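3.2 Recording pipeline and time alignment

Demonstrations were recorded with the hand-held gripper described in Section 3.1. The operator holds the tool, performs the task directly, and the onboard camera records the fingers and whatever lies past them. No arm is involved at this stage. The recording software, which we call Vavska, writes three streams to disk: wide-angle video, inertial measurements, and an estimate of the finger opening. Each stream carries its own clock. In our first release the streams were matched on arrival time at the host, and this produced an error that grew over long recordings. All results in this paper use the revised scheme, in which the inertial and video clocks are fitted with a single linear model per session and the residual is stored with the data.

Sessions were cut into episodes by hand. Garba Sani and Katia Caruso marked the start and end of each attempt in a small viewer built for the purpose, and a third person settled the cases where the two marks did not agree. An automatic splitter based on finger motion was tried and dropped. It worked well on rigid objects and poorly on cloth, where operators tend to open and close the fingers several times before committing to a grasp.

3.3 Estimating finger opening from the image

The tool has no encoder. The opening has to be recovered from the video, and the estimate is used twice: once as part of the action label, and again as an input to the policy. An error here therefore shows up in both places.

We fit a planar model of the finger linkage to each image. The model has one free parameter, the opening, and a small set of fixed offsets found during calibration. Points on the linkage are detected by a light convolutional network, then passed through the lens model before the fit. The lens model matters more than we expected. The camera is strongly wide-angle, and straight lines in the room come out as curves toward the edges of the picture. Early fits that ignored this gave a bias that changed sign across the travel of the fingers.

Figure 3 gives a typical input. The silver pivot caps on the two sides of the tool are usually the most reliable points, as they are seldom covered by the object being handled. The blue finger pads are less useful for the fit. They carry a strong colour, but soft goods tend to cover them once a grasp closes.

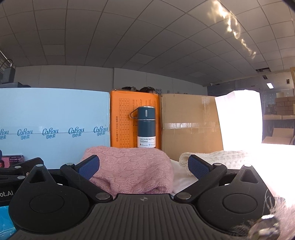
Figure 3. Input to the opening estimator with the fingers apart. A pink knitted cloth and a vacuum bottle lie ahead of the gripper, with boxes behind.

Two conditions in this input caused trouble in development. The first is exposure. The white material on the right side of the table is close to saturation, and in places the boundary between cloth and background is lost completely. Auto-exposure was left on for all recordings, so the amount of clipping varies within a session. We train the point detector with random gain and local clipping to match this, and we discard detections whose patch contains too many saturated pixels.

The second is the presence of another gripper at the left edge. It is black, it has silver caps of its own, and it looks to the detector very much like the tool the camera is mounted on. The first version of the detector would at times assign a left-side point to the other device, and the fitted opening then jumped. Danjuma Ojo added a prior on point position, taken from the calibration images, and a check that the left and right points are close to mirror images of each other. Where the check fails, the estimate is carried forward from the previous image and flagged. Flagged stretches longer than 24 images are removed from the training set.

3.4 Target selection in clutter

The planner receives a segmentation of the objects in reach and a short text goal. For bags, bottles and boxes a single mask is usually enough. Cloth is harder. In Figure 3 the pink knit hides the base of the bottle standing behind it, and the pale textiles to its right are near enough in tone that an untuned segmenter tends to merge them. We used the Landia segmenter as a starting point and fine-tuned it on 120 hand-labelled images drawn from our own recordings. Obinna Afolabi did the labelling, with folds treated as part of the parent cloth in every case.

Once a mask is chosen, candidate grasps are scored on three terms: the depth of fabric between the fingers, the distance to the nearest rigid object, and the predicted clearance of the links on approach. The last term was added in August after several simulated approaches brought a link into contact with an upright bottle while the pads themselves were clear. The planner keeps the best 80 candidates and passes them to the policy, which may reject all of them. In that case the planner widens the search and tries again, up to 2 times, before reporting failure.

We did not attempt to model the cloth itself. A mesh-based approach similar to that of Þorgeirsson was considered, but the time per update was too long for the control loop used here. The cost of leaving it out is discussed in Section 5, along with the cases in which the planner picked a sound grasp and the policy closed the fingers too early.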